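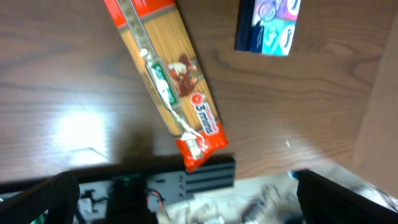
Spaghetti, page one of the price book.

Sep 1, 2023

I finished the first full year of the price book in August, and a couple of people asked me to write up how it works. There isn't much to it. It is a notebook where I write down what groceries cost. My grandmother kept one in a drawer with the rubber bands, and I thought it was a strange habit until I started paying for all my own food.

The notebook has 70 pages. I bought it at the drugstore and it's the cheap kind with a soft cover, which has held up better than I expected. Each item gets its own page. At the top I write the name and the unit I compare by, such as per pound or per dozen. Under that are lines with the date, the store, the size of the package, the price on the shelf, and the price per unit. I do the division at home.

Right now there are 47 items in it. When I started I tried to track everything, down to birthday candles and toothpicks, and after a few weeks I was behind and annoyed. So I went back and crossed out anything I buy less than once every couple of months. What's left is the food we eat all the time: pasta, rice, oats, eggs, butter, onions, canned tomatoes, coffee, and so on. Pasta went on page one for no reason except that it was the first thing I put away that day.

I shop at two stores. One is Estemby, which is close enough to walk to. The other is Filto, out past the highway, where you need a car and some patience for the parking lot. I always assumed Filto was cheaper for everything. It's bigger and uglier and the lights hum. I had been driving out there every week on the strength of that assumption.

What the book showed was mixed. Filto is cheaper on coffee, oats, canned goods, and anything in a large bag. Estemby is cheaper on onions, carrots, and most weeks on eggs. Butter goes back and forth and I've stopped trying to predict it. Once I had a few months of numbers I cut the Filto trip down to once a month and started buying the rest on foot. I haven't worked out what I save on gas, but I fill up less often.

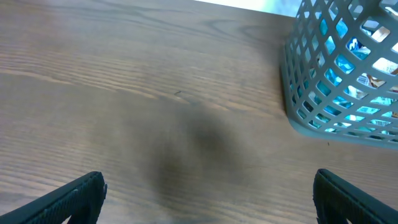 Package sizes

The thing I'd tell anyone starting a book is to write the size down every time, even when you are sure you know it. I didn't do this for the first few weeks. Then I noticed the crackers seemed to run out sooner and had nothing to check against. The price was the same as before. The box might have been smaller, or we might have been eating more crackers. I still don't know.

Since then I've caught a few. The oats I buy went to a smaller container in the spring and the shelf price stayed where it was. The Ueda soy sauce went the other way. They brought out a taller bottle, it looked like a worse deal, and per ounce it was a little better. I would have kept buying the small one.

Shelf tags are supposed to help with this, but the stores aren't consistent. One brand of rice will be marked per ounce and the one next to it per pound. I carry a pencil and write the size and price on my shopping list, then copy it over when I get home. Some people take a photo of the tag. I tried that and ended up with a phone full of tags I never looked at.

Sales

I mark sale prices with an S in the margin. After a year you can flip to a page and see how often something goes on sale and how low it gets. Coffee at Filto drops about every six weeks. Canned tomatoes drop before the holidays and again in late summer. Ground beef has signs over it constantly, and by my numbers the sign price is just the price.

I do stock up when something is at the bottom of its range, within reason. We are a household of two and have one closet. My rule is that I don't buy more than we'd use in three months, and I broke it for tomatoes and was sorry. They were stacked on the floor behind the vacuum and I kicked them every time I cleaned.

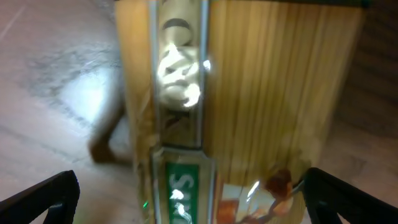 Receipts turned out to be the weak point of the whole system. I used to toss them in a bowl and do the copying once a month, and by then the ink on some of them was so light I had to guess. A bright light makes it worse. You get a washed-out patch like the one on that gray marble-looking surface, right where you're trying to read, and faint type on shiny paper disappears in it. I do my copying the same evening now, with the lamp off to the side. It takes ten minutes if I don't get up for anything.

I also stopped keeping the receipts afterward, except for anything I might return. Once the numbers are in the book the slips go in the trash.

Alby Cosgrove, who got me thinking about all this again, keeps his on a spreadsheet. He has charts. He sent me one for cheddar that covered three years, and I'll admit it was interesting -- there's a bump in the middle he can't explain. If you like that kind of thing, a spreadsheet will do the division for you and that's a real advantage. I look at a screen all day and would rather have the paper. We compared numbers for a few items and his are lower than mine on almost everything, but he lives in Plikadero and has a discount store down the street.
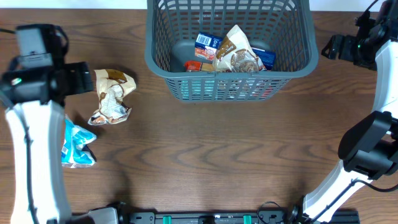 Groceries in the gray basket.

For year two I'm making a few changes. I'm adding a page for snacks, which I left out the first time because I didn't want to know. I'm going to put the stores in different colors so I can see at a glance who has the low price. And I'm going to leave more room for eggs, which ran over onto the page for flour.

I still need to decide whether to count bottle deposits. At the moment I leave them out. If you keep a book and have an opinion about that, the comments are open.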